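Archiv | Listen | Suche | Anmelden | Hilfe

[Irkivel-Liste] Re: Wiederholgenauigkeit der Handauge-Kalibrierung, zweite Messreihe
12. Juli 2024

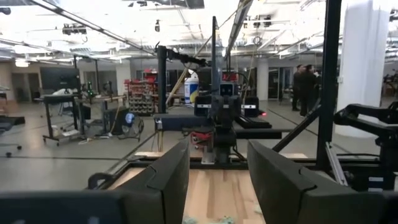 Blick der Handgelenkkamera am linken Greifer zum gegenüberstehenden Arm

Hallo zusammen,

die Auswertung der zweiten Messreihe liegt im Projektverzeichnis. Vorab die Antworten auf die Fragen von gestern.

> Ich habe die Zahlen aus dem Januar noch einmal durchgesehen. Der
> Restfehler der Handauge-Transformation ist dort nur als Mittelwert
> angegeben. Wurden die Posen für Kalibrierung und Prüfung getrennt
> aufgenommen? Und lief die Schätzung der Basis-zu-Basis-Transformation
> über die Deckenkamera oder direkt von Arm zu Arm?

Zur ersten Frage: Im Januar nein. Die Prüfposen waren eine Teilmenge der Kalibrierposen, der Wert ist also zu optimistisch und sollte nicht mehr zitiert werden. In der zweiten Reihe sind die Mengen disjunkt: 41 Posen für die Schätzung, 15 für die Prüfung. Aufgenommen wurden 63 Posen, die übrigen 7 sind vor der Schätzung verworfen worden, weil die Gelenkwinkel beim Auslösen noch nicht eingeschwungen waren. Das Kriterium dafür stand vor der Messung fest und steht im Kopf der Protokolldatei.

Zur zweiten Frage: direkt. Die Handgelenkkamera des einen Arms beobachtet die Greiferbaugruppe des anderen, deren Geometrie aus dem CAD-Modell bekannt ist. Die eigenen Finger ragen dabei ins Blickfeld und verdecken je nach Öffnungsweite einen erheblichen Teil davon, vor allem unten rechts. Wir maskieren sie über das kinematische Modell. Eine feste Maske reicht nicht aus, sobald die Öffnungsweite zwischen den Posen variiert.

Ergebnis in Kurzform: Mit getrennten Mengen ist der Restfehler größer als im Januar, die Streuung über die Prüfposen aber kleiner als erwartet. Auffällig sind die Posen nahe der Gelenkgrenze des Handgelenks. Dort zeigt der Fehler eine Vorzugsrichtung — das spricht für einen nicht modellierten Anteil in der Kinematik und gegen reines Bildrauschen. Ein Fehler in der Verzeichnungskorrektur ist damit nicht ausgeschlossen, weil in diesen Posen das Ziel meist auch am Bildrand liegt. Beides lässt sich mit den vorhandenen Daten nicht trennen.

Zum Hintergrund: Säulen, Glastüren und Leuchtenreihen liefern viele kontrastreiche Kanten, die der Merkmalsdetektor gern annimmt. Ohne Tiefenbegrenzung kommen daraus falsche Zuordnungen. Die Begrenzung ist jetzt im Standardprofil aktiv. Personen im Hintergrund stören aus demselben Grund nicht mehr, solange sie hinter der Grenze bleiben.

Für Pangilinan (unser Schätzer, Zweig "disjunkt") bitte beachten: Die Rotation wird jetzt vor der Translation gewichtet. Wer alte Konfigurationen weiterverwendet, erhält ohne Warnung andere Werte.

Offen:
- Wiederholung mit kleinen Gelenkwinkeln und Ziel am Bildrand
- Temperaturabhängigkeit, bisher nicht erfasst
- Vergleich mit dem Aufbau in Karimgate, sobald die Rohdaten von dort vorliegen

Einwände gegen das Verwerfungskriterium bitte vor der nächsten Reihe über die Liste.

Gruß
Messgruppe Jillach

Kommentare (3)

Gast: Liegt die Maskierung als eigenes Modul vor oder steckt sie im Schätzer?

Messgruppe Jillach: Eigenes Modul, benötigt nur das kinematische Modell und die Öffnungsweite.

Gast: 15 Prüfposen sind für eine Aussage über die Vorzugsrichtung knapp. Ich würde die Richtung erst nach der Wiederholung angeben.

Neueste Beiträge in dieser Liste
Re: Zeitstempel der Kameras laufen auseinander
Verzeichnungsmodell für kurze Brennweiten
Karimgate: Format der Rohdaten
Re: Re: Einschwingzeit nach schnellen Bewegungen
Pangilinan, Änderungen am Standardprofil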